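HUM 313: Ordinary Objects and Where They Go
Handout 5: The afterlife of office equipment
Instructor: Ximeng Kang

Read this before the October session, or at least before you raise your hand in it.

Last time we looked at how companies buy things. Today we look at how they stop owning them, a subject with fewer textbooks and far more closets. Accountants have a tidy word for the process, disposal, and it mostly means that a number in a ledger has reached zero. The object itself has usually not been told and goes on sitting under a desk.

Take the Praltora case from your reader. The firm wrote off 400 desktop machines over three years. On paper they vanished at once. In the building they moved to a hallway, then to a meeting room, and the meeting room was quietly dropped from the booking system. Quansah's memo calls this "interim storage." Keep an eye on the word interim. It will come up on the final.

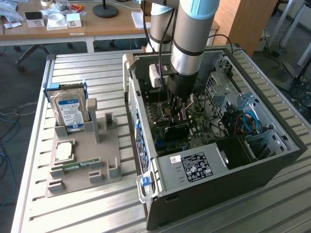

Fig. 3. Desktop computer case on its side, motherboard and power supply exposed.

Three terms to know:

Book life. How long the accountants say a thing lasts. Chosen in advance, by people who have never met the thing.

Service life. How long it is used. Often longer than book life, especially if it belongs to someone in payroll.

Residual value. What it is worth afterward. Sellers tend to estimate this high and buyers low, and the gap between them is where the Premus auction house made its living.

On the reading: Jimatano is good on why people hoard cables and weak on everything else. Skip chapter 5 unless you enjoy depreciation tables, in which case see me, there is a job in the department office.

For next class, find one object on campus whose book life is plainly over. Write a page on who still relies on it. Please do not choose the instructor.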